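Sugar for Two

I'd been in the flat at Gadavcombe for nine weeks before I bought sugar. My aunt took two spoons in everything and she was due at 5, so I walked down to Jurden's and came home with a red pouch I couldn't read a word of. The man swore it was plain white. I cleared the table for it, you know, as if it were a guest.
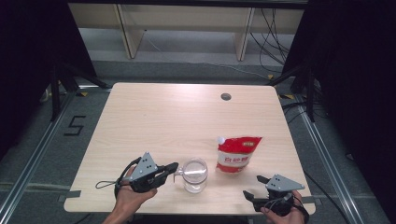 The good mug and the red pouch, before she came.

She'd given me that mug when I left home - glass, so I could see if I'd washed it properly. I fussed. I moved things about, put them back, then started worrying she'd gone off tea altogether and would want something else entirely.

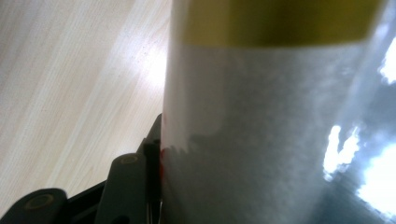
Close up, with the yellow band at the top.

The bell went at twenty past. "You've got sugar in," she said, still in her coat, and sat straight down.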